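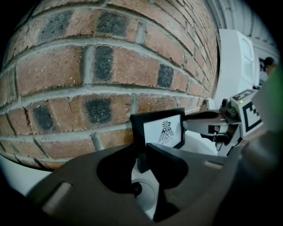 Finding and fixing a loose marker box on a hand-held gripper

Applies to: Bukton hand-held grippers with a marker box on top, used in pairs
Tools: hex key, plastic feeler strip, low-strength thread locker, a laptop with the Trunditz viewer installed

What the fault looks like

You record a two-handed task, and everything seems fine at the table. Later, in the viewer, one gripper jumps sideways relative to the other and then jumps back, or it stays shifted until the end of the recording. The fingers close on empty space next to the object. In the video the grip is good.

We ran into this in June on the Muriithi table-top set, where one operator holds a small picture frame and the other reaches in to take it. Before we found the cause we threw out 13 recordings. The shift was up to 9 mm, enough to put a fingertip completely off the edge of a thin frame. A policy trained on those recordings would have learned to close too early and in the wrong place.

The cause was the marker box. It had worked loose on its mount and was rocking a little whenever the wrist turned. The tracking software treats the marker as a fixed part of the gripper, so any movement of the box is read as movement of the whole tool.

Before you blame the marker box

Two other faults look similar in the viewer. Rule them out first, as they take less time to check.

Blocked marker. When the other gripper or a sleeve comes between the camera and the marker, the pose freezes or drops out. In Trunditz the track line turns gray during a dropout. With a loose box the line stays colored, and the software reports a good fit the whole time. If you see gray, go to the page on blocked markers.

Slipping fingers. If the object slides in the pads, the object moves and the gripper does not. Step through the video and watch the edge of the object against the pads. If it creeps, clean or replace the pads.

If the track line is colored, the object is steady in the pads, and the two grippers still disagree, carry on.

Step 1. Stop recording and label the tool

Finish the current attempt, set the object down, and end the recording. Put tape on the suspect gripper and write the time on it. If you can't tell which tool is at fault, tape both.

Do not tighten anything yet. Once the screws have been touched you can't measure how far the box was off, and you will need that number in step 6.

Step 2. Do the rock test

Set the gripper on a flat surface and hold the body down with one hand. With one finger, press lightly on a top corner of the marker box, then on the opposite corner. Press as hard as you would on a doorbell and no harder.

A good mount does not move. A bad one gives a small click or a soft rocking. Try all the corners. Ours felt solid side to side and only moved front to back, and we missed it the first time.

If you feel nothing, slide the feeler strip along the seam under the box. It should not go in anywhere.

Step 3. Confirm it with a still object

This test shows the fault in the data, so you have something to attach to the repair log.

Clear a space on the table and lay one small, flat, rigid object in it. Use something with square corners. Leave it alone for the whole test.

Start a recording. Bring the suspect gripper to the object and close the fingers on one edge without lifting. Hold for a slow count of five. Open, back away, turn your wrist a quarter turn and return it, then close on the same edge again. Do this several times. Have the second operator keep the other gripper still, with its marker in view of your camera.

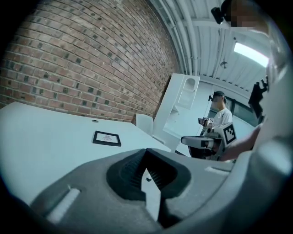
A black-framed square lying on the table, with the second gripper's marker box in view.

Open the recording in Trunditz and turn on the relative pose plot. Each time you close on the edge, the plot should return to the same level. If the level steps up or down after a wrist turn, the box is moving.

Swap roles and repeat with the other gripper. Both of our tools came from the same order, and the second one turned out to be loose as well, only less so.

Step 4. Take the box off and inspect it

Switch the gripper off before you open anything. Keep your fingers out of the jaws while you handle the body. The trigger linkage is sprung and can snap the pads shut when the tool is upside down.

Remove the two mounting screws and lift the box straight up. Don't twist it. There is a short cable underneath on the powered version.

Look for these:
- cracks in the plastic around the screw holes
- screw holes that have turned oval
- white dust under the box, a sign that the parts have been rubbing
- a bent or missing washer
- marker print lifting at a corner

Cracks or oval holes mean a new mount. Do not fill them with glue. We tried that on one tool, and it came loose again in the middle of a session.

If the print is lifting, replace the print as well. A curled corner gives its own error and you will end up doing this job again.

Step 5. Refit it

Wipe both faces with a dry cloth. Put one small drop of thread locker on each screw, keeping it off the plastic, as some types make plastic brittle. Check the bottle.

Set the box down flat and start both screws by hand. Turn them a little at a time, going back and forth, until they are snug. Stop there. Overtightening is probably what cracked our first mount.

Let the thread locker cure for as long as the label says. Then repeat the rock test.

Step 6. Recalibrate, then sort the old recordings

A refitted box never sits exactly where it did before. Run the full gripper-to-marker calibration from the Allilix kit. The quick check isn't enough after the box has been off. Save the new file under a new name and leave the old one where it is.

Next, work out which recordings are affected. Start with the newest one and go backward. In each, find a moment when both grippers hold the same rigid object, and read the distance between the fingertips. It should match the object. Where it does not, mark the recording as bad.

Do not try to correct bad recordings by adding a fixed offset. The box rocks, so the error changes with the angle of the wrist. We spent a good part of a week on a correction script and dropped it.

Recordings made before the fault began are fine with the old calibration file. Keep them paired with it.

Keeping it from coming back

Do the rock test on every gripper at the start of each session and again after lunch. If a tool is dropped, test it before the next recording, even if it landed on something soft.

Carry grippers by the handle. People tend to pick them up by the marker box, and it does make a convenient grip. We put a strip of red tape around the base of each box as a reminder.

Store them with nothing resting on top. Our old storage bin let one tool lean on the next, with the weight on the box.

If the same box comes loose again after a new mount and thread locker, take the gripper out of use and check the body for a hairline crack under the mounting plate. You will need a bright light held at a low angle to see it.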